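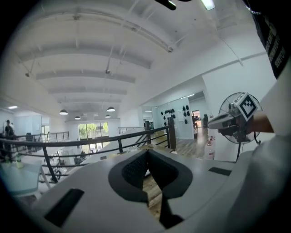

Morning everyone, and thanks for coming back after the tea break. I've got about twenty minutes, so shout if I run over (the clock's behind me and I always forget it's there).

So, I'm the one who went on the Kurkard open day in July, and I said I'd report back. Quick show of hands — who's been to one of these before? [wait for hands]

Right. Kurkard have two floors, desks downstairs and the hands-on stuff up on the mezzanine, and I went straight up the stairs because that's where the noise was. I'd signed up for the Monday slot. They'd had 157 people book and I think most of them were in front of me in the queue for a badge!

What I wanted to see was how they teach a robot to do a small job with its hands. They don't start with the robot at all. A person holds a pair of grippers, one in each hand, and does the job themselves at an ordinary table, over and over, and all of that gets recorded. The white cubes with the black-and-white squares on them are markers, so the system can work out where each gripper is.

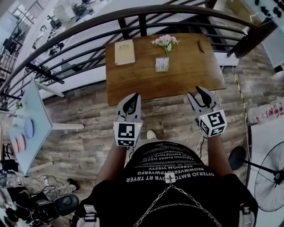
How many goes does it take before a robot can learn the job?

It depends on the job, but the figure we were given for folding a napkin was nearly 2000. For something simpler, like moving a cup on to a saucer, they start training at 500 and see how it looks.

[pause, people will want to write that down]

I had a turn myself. You stop using your fingers, basically, and everything becomes a pinch. My first napkin was a disgrace. By the fifth I'd slowed right down and that was the bit our guide wanted me to notice — rushed recordings get thrown out, and so do the ones where you dither.

Then we went downstairs for the Plinberg demo, the arm on the trolley. It did the cup and saucer four times for us and missed once, and they let us watch the miss properly, which I liked. I asked whether it would cope with our trays at Mornard. They said bring a tray! So I'm going back with one, and if anybody from the Quezada site wants to come along, there's room in the car.

[next bit only if there's time]

Money. A day's session for a small group is 70 pounds a head, lunch included. Wear flat shoes, you're standing for most of it.

Questions now, then I'll hand round the sign-up sheet. Please print your email, I couldn't read half of them last time.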